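Hultport Handling Laboratory
Gripper Comparison: Pre-Use Inspection Checklist with Comments
Work package: Trarnano, hand-held grippers
Units under comparison: Garumex padded jaw; Tan molded jaw
Unit inspected on this sheet: Garumex padded jaw, unit 244
Inspector: Kusum Negi
Reviewer: Yvette Bouchard

Section 1. Jaws and pads

1.1 Pads seated and free of tears: PASS
1.2 Pad surface condition: PASS WITH COMMENT
Comment (KN): Scratches and dust marks are present on the upper surfaces. Wear is within the limit set for Trarnano. Wipe down before the next block of trials.
1.3 Jaws open to full width without binding: PASS
1.4 Opening force logged: PASS
Comment (KN): Entered in the log under line 936.

Section 2. Test object and work surface

2.1 Work surface clear between jaws and test object: PASS
2.2 Test object matches the object list: PASS
Comment (KN): Divided organizer box, tinted plastic, lid hinged at the back.
2.3 Lid in the position required by the trial: PASS
2.4 Latches released: PASS 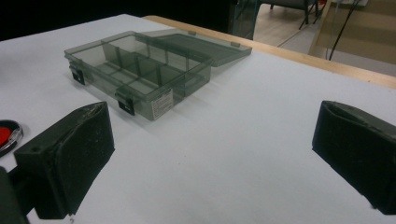
Item 2.3. Organizer box with lid open, seen between the jaws of the hand-held gripper.

Comment (YB): The trial sheet calls for the lid to lie flat. A lid left partly raised changes the approach angle and makes the two jaw types hard to compare. Inspectors are to confirm the lid position before each trial and not only at the start of a block.

Section 3. Camera

3.1 Camera mount tight: PASS
3.2 Both jaws in view when fully open: PASS
3.3 Entire test object in view at the start position: PASS
3.4 Exposure steady against dark background: PASS WITH COMMENT
Comment (KN): Automatic exposure was switched off for this unit. The same setting must be used for the Tan jaw.

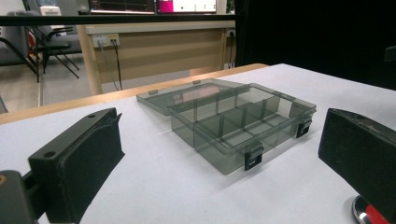
Start position is set by the operator and will vary slightly from one trial to the next. This is accepted under the Trarnano plan, provided that item 3.3 is met each time. Trials in which a jaw covers part of the box at the start are to be marked and repeated.

Section 4. Controller and records

4.1 Firmware same on both units: FAIL
Comment (KN): Unit 238 (Tan) is one release behind. No comparison trials are to be run until it has been updated.
4.2 Clock matched to recording station: PASS
4.3 Storage sufficient for a block of 50 trials: PASS
4.4 Stop control tested: PASS

Disposition: HOLD, pending item 4.1.
Reviewer note (YB): Agreed. Sections 1 to 3 need not be repeated if the update is completed in March and the pads are not changed. Item 4.4 must be repeated on both units after the update.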